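A Dropped Part Is a Safety Report

By Gilmar Toledo

14 shares | 2 comments

In July, the sorting cell at the Cesstead training center released a part it had been told to hold. The arm was carrying the part over the tray when the gripper opened, and the part fell. The control program, a package called Ren, recorded the cycle as complete. The run then went on through 17 more cycles before an operator compared the tray with the log.

There was no injury, and there could not have been one, as the work was being run in simulation ahead of installation. For that reason the event was filed as a software defect of low priority. It is my view that this was the wrong category, and that the practice behind it should change.
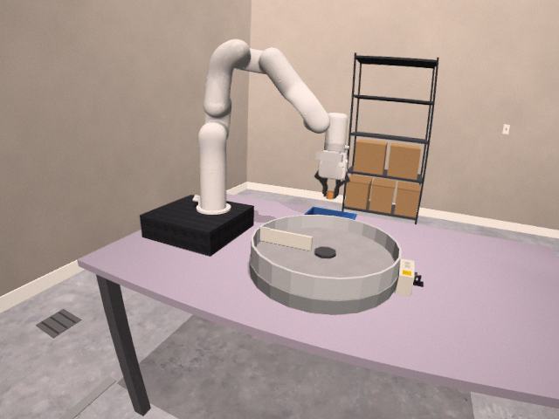 The Cesstead cell in simulation, with a part held in the gripper.

The purpose of a simulated cell is to let an institution meet its failures early. That purpose is defeated when a failure found there is given less weight than the same failure found on the shop floor. The program that misjudged its grip in the model is the program that Dukico, the integrator, intends to load on the physical arm. It will carry the same belief about what it is holding.

The fault itself was ordinary. Ren treated the command to close as proof that the fingers had closed on something, and it did not check again during the transfer. A ring that slips at the rim of a tray may land inside, land outside, or lodge where the next move will strike it. The log showed the same entry for all of these.

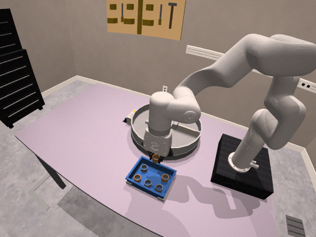 What the Rules Leave Out

The center's written procedure asks for an incident report in 2 cases: contact with a person, and damage to equipment. A lost part is neither. Under that wording, an arm could drop every item it lifts and produce no report at all. The Lultitz site, which uses the same wording, went 11 weeks with a similar fault before it was raised at a routine review.

Dukico has argued that a wider rule would bury engineers in paper. The concern is fair - a report should take minutes to write, and most would be closed the same day. But the present rule leaves the decision to whoever happens to be at the console, often a trainee, who has every reason to clear the alarm and continue.

I would ask for a plain requirement. Any time the program's record of a part differs from where the part is found, the run stops and a report is opened, in simulation or out of it. The images from each viewpoint should be saved with the log. 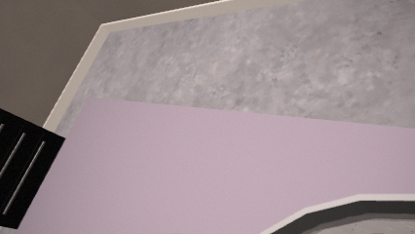 The cost of such a rule falls mainly on the schedule. Cesstead lost two working days to the July fault once it was finally examined, and the staff there have been open about how unwelcome that was. A stop at the first missed part would have cost less. It would also have given Dukico a clean record to work from, in place of a long log in which the first error had to be found by hand.

The procedure is due for revision before the physical arm is switched on. The new wording should be settled by then, and Dukico should be asked to accept it in writing as a condition of handover.

2 comments

Related
- Who Signs Off on a Simulated Test?
- Lultitz Review: Notes on Gripper Checks
- Training Operators to Stop the Line
- Reading a Cycle Log After a Fault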